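Okay, a little update on the Great Hallway Closet Project, for those of you who have been so patient with me since May 🧡

---

I finally pulled everything out on Saturday morning and it covered the whole floor. Scarves, tape, a lamp I swear I gave to Ivar, and a flashlight from Jotero that I'd already replaced with another flashlight from Jotero.

---

Signe's rule is that every shelf gets open bins and no lids, ever, and I fought her on it for the longest time (I love a lid!). But a lid means I put things on top of the lid, and then I'm right back where I started.

---

So: one color per kind of thing. Red is for whatever is tall and likes to roll away, blue is for mail and paper, and the see-through one is for all the little bits I forget I own unless I can look at them.

---

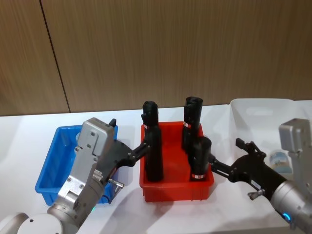
Sorting by color sounds fussy, I know, but it has made me so much calmer. The red bin goes in the middle with blue to its left and the see-through white one to its right, and I'm keeping that same order on the shelf so my hands learn it. Black cylinders go in red, no debate. Blue is still empty, so the mail pile is next, wish me luck!

---

Vandana, you asked what it cost: 12 dollars for the set of 3, and I would happily have paid more. Lemlem, yes, I'll come do yours next, just feed me.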